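Notebook, hand-held grippers, cloth picking
March 2020

Carried on with the pair of grippers from the Flandau build. The arm isn't mounted yet, so everything so far is done by hand: squeeze, lift, put down, write down what it felt like. The arm will get the same fingers later, and I want the pads settled before then.

Changes since the February entry: new blue textured pads glued and screwed, pivot screws tightened a quarter turn, return spring swapped for the softer one from the Hovetti kit. The old spring pulled the jaws open hard enough to drop thin fabric.

Cloth work is on the bed covers. On the bench at Privcombe everything slides, and a soft surface gives under the fingers, so the tips can get in below an edge.
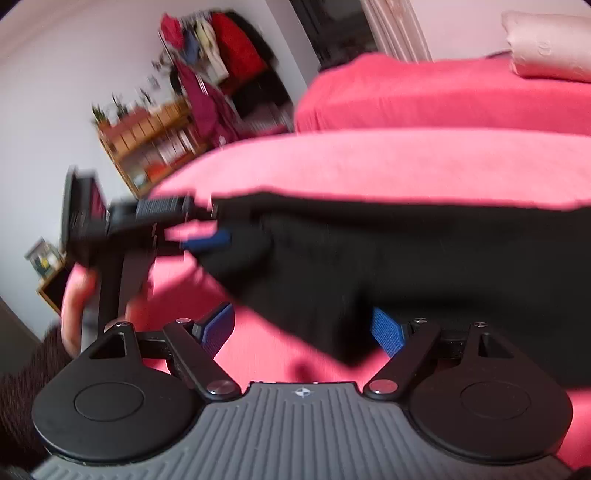
Black fabric on pink cover, blue pads fitted.

Jaw travel measures 58 mm fully open with the new stops. I had drawn it for more, but the triangular brackets touch the linkage before the end. Could file them. Leaving it for now, it's enough for clothing.

Coming straight down on flat cloth does very little. Coming in low, with one pad leading, pushes up a small ridge and the other pad closes on it. The wrist has to stay tilted the whole time 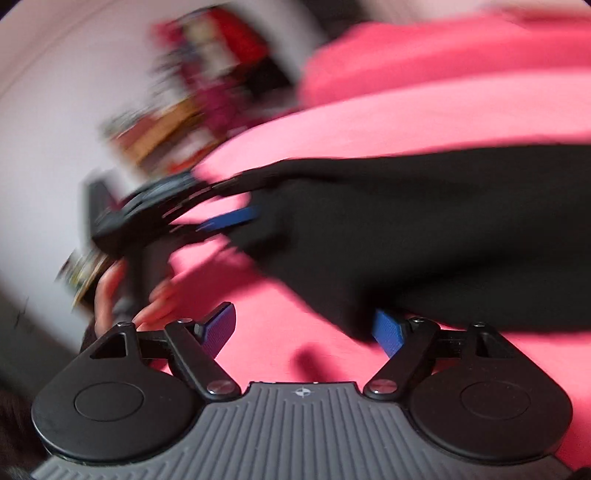

and that will cost us on the arm, where the last joint is already near its limit when it points down. Either the mount gets a wedge or the bed surface has to be lower. I prefer the wedge. Ask MacBrayne if they can cut one from the offcuts.

Dark cloth on the pink cover is easy to see by eye. I'd like a piece close to the color of the cover too, before anyone says the detection part is done.

Grip: pinching an edge is better than pinching the middle. With the middle, a fold tends to bunch up between the pads and the jaws stop short of closed.
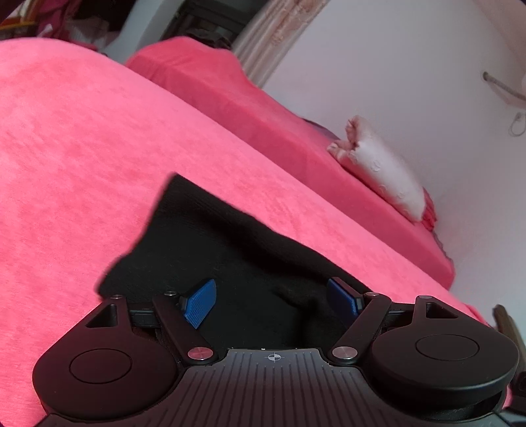
Privcombe Shared Workshop / Bed Cover

Ran 100 picks by hand over two evenings and kept a tally on the back of the parts list. Most misses were on the first try at a flat edge. Trigger force was fine until the end, then my thumb got tired and the numbers are worth less.

Knit is the easiest material. The texture of the pads catches in it and it holds with a light squeeze. Letting go is slower, and a fiber or two stays on the pad. Wipe the pads between runs.
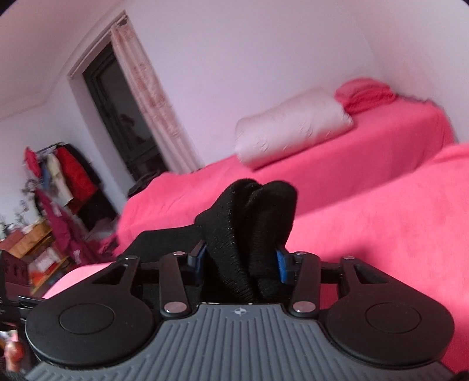 Flandau wrote back that the softer spring will sag once the motor is doing the squeezing, and that 175 grams of finger on each side is too much for it anyway. Their advice is to go back to the stiff spring and slow the opening down in software.

I don't fully agree, but it's cheap to test. Stiff spring goes back in on one gripper only, the other stays as is.

To do:
wedge drawing for the mount
weigh the fingers again, with screws
order 2 spare pads
find a pink cloth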